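Home | Topics | Ask | Recent | Sign in

Selling small stuff from an estate – one lot or separate listings?
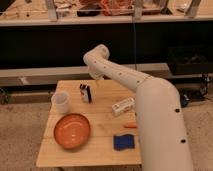

Posted Wednesday, February 5, 2020 by ladine_porch
17 replies | 4 shares

My aunt's house has to be empty by May and I have been put in charge of the small things. The furniture is spoken for. What is left is drawers and drawers of little objects: salt shakers, thimbles, desk items, pill boxes, key rings, a few small tins, and a lot of things I can't name. I have been sorting them into groups the size of the one on the light wooden table, six small objects at a time, thinking each group could be one listing. Then my cousin told me I was throwing money away and that everything should be listed by itself. I have 500 pieces at least, and I work full time.

I plan to use Pakutent because I already have an account there from selling baby clothes. I know Korkance charges less, but I have never used it and I don't know if people buy old household things on it. There is also a consignment shop in Ladine that takes boxes, but they keep half.

What I need to know:

Do mixed lots sell, or do people skip over them?

How do I decide what is worth pulling out and selling alone?

How should I handle shipping on a group of things that weigh different amounts?

I don't need top dollar. I would like it done without filling my garage again.

Share | Save | Report

songbird_attic
Helpful: 200

Mixed lots sell, but they sell cheap, and they sell much better when the things in them belong together. A lot of six thimbles will find a thimble person. A lot with one thimble, a tape measure, a tin and three key rings will find somebody who wants one of those things and is pricing the rest at zero. So before you list anything, undo the groups if they were made by whatever came out of the drawer next, and sort by kind.

I cleared my parents' house and then my mother-in-law's, and the second time went a lot faster. I used four boxes. One for things to sell alone, one for things to sell in lots, one for donation, and one for things I had to look up. The lookup box is the one that will eat your evenings. Put a limit on it. If I could not find a sold price in five minutes, the item went into a lot.

For pulling things out, turn every piece over. Look for a maker's mark, a country name, a number pressed into the bottom, or a silver stamp. Anything with a mark gets looked up. Anything signed gets looked up. Be careful to search sold prices and not asking prices. People ask all kinds of money for salt shakers and the listing sits there for two years.

My own cutoff was 17 dollars. If it wasn't likely to bring that much alone, I didn't bother with a separate listing. By the time you photograph it, write it up, answer someone who wants to know if it smells like smoke, pack it and drive to the post office, you have spent most of an hour. You can set yours lower if you enjoy this kind of thing. I did not.

Shipping: weigh the whole lot packed, in the box, with the padding in it. Do that before you list and write the weight on the box with a marker. The padding weighs more than people expect, and small heavy things like brass will push you into the next price step. Wrap each piece separately even if it's plastic. Two hard things touching each other in a box will find a way to chip. I leave the box packed after weighing so that when it sells I only have to tape it and put on the label.

In the listing, say how many pieces are in the lot and name each one in its own line. Measure them. Buyers can't judge size from a photo and you will get returns from people who thought a thing was bigger. Mention every chip, even on the bottom.

On Pakutent versus Korkance, I have sold on both. Pakutent had more buyers for household things when I was using it. The lower fee on the other one didn't help me because things sat. Your results may be different, and it might have changed.

Share | Reply (4)

krk_flatrate
Helpful: 17

just do lots. 500 listings is a second job. flat rate box, fill it, price it, done. start at a low price and let people bid if the site lets you

dont use the consignment shop, half is too much for something you could do from the kitchen

Share | Reply

mid_county_resale
Helpful: 4

I disagree with the answer above about the shop. Half of something is fine if you have a deadline. I would split the work. Go through everything once, pull the marked pieces, list those yourself over the next couple of months, and take the rest to Ladine in boxes. Call first and ask what they are short on. Shops get flooded with glass and china in spring and may turn you down, so going now is better than waiting until the last few weeks.

Also ask how long they hold items and what happens to the unsold ones. Some shops donate them, some call you to come get them, and you said you don't want it back in the garage. Get the answer in writing on the intake sheet.

One thing that has not come up yet is family. Before you sell anything, send a few pictures of the tables around to your relatives and give them a date to speak up. We skipped that step and a tin that brought in almost nothing caused more hard feelings than the car did.

If there are sewing things in those drawers, check the pincushions before you pack them – old needles work their way down inside and you will find them with your thumb.

Share | Reply

Load more replies | Related: Packing glass for mail | Estate sale or yard sale | Pricing old keys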